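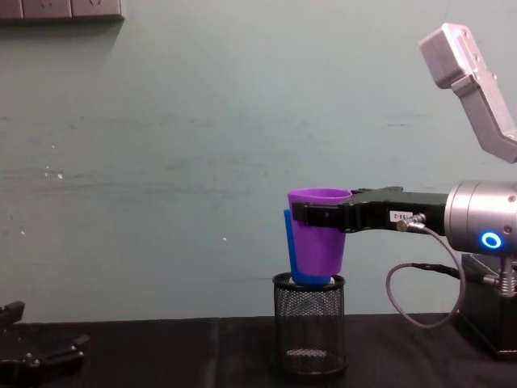 *Page last changed: July*

## Part-time table setter and sorter, Lodotby

Skorko supplies cups, holders and table covers for school lunches and small parties. We need one more person for the sorting room in Lodotby, 14 hours a week, mornings only. The shift starts at 8:30.

### The work

- Nest plastic cups by size and put them in the wire-mesh containers
- Lay out black table cloths and check them for stains and pulled threads
- Wipe down the containers and set aside any with bent mesh
- Pack orders from the printed list and write the box number on the lid
- Put returned cups through the washer and stack them once they are dry

A usual order is 107 cups. The largest we take is 600, and two people work on those together. Cups with cracks or chewed rims go in the gray bin by the door, and the loss is written on the Slanina sheet.

### What we ask for

You should be able to stand for most of a shift and lift a full box to waist height. You need to tell colors apart, as orders are often packed by color. No experience is needed. Training takes four mornings and is paid at the full rate.

### Pay and terms

Pay is $553 every two weeks. The job runs for six months to begin with and may be extended. Aprons and gloves are provided. There is free parking behind the Plitier building, and the bus stops across the street.

### How to apply

Send a short letter with your work history to the Skorko office in Lodotby, or drop it off at the front desk before 4 p.m. Tell us which mornings you can't work. Applications close at the end of the month.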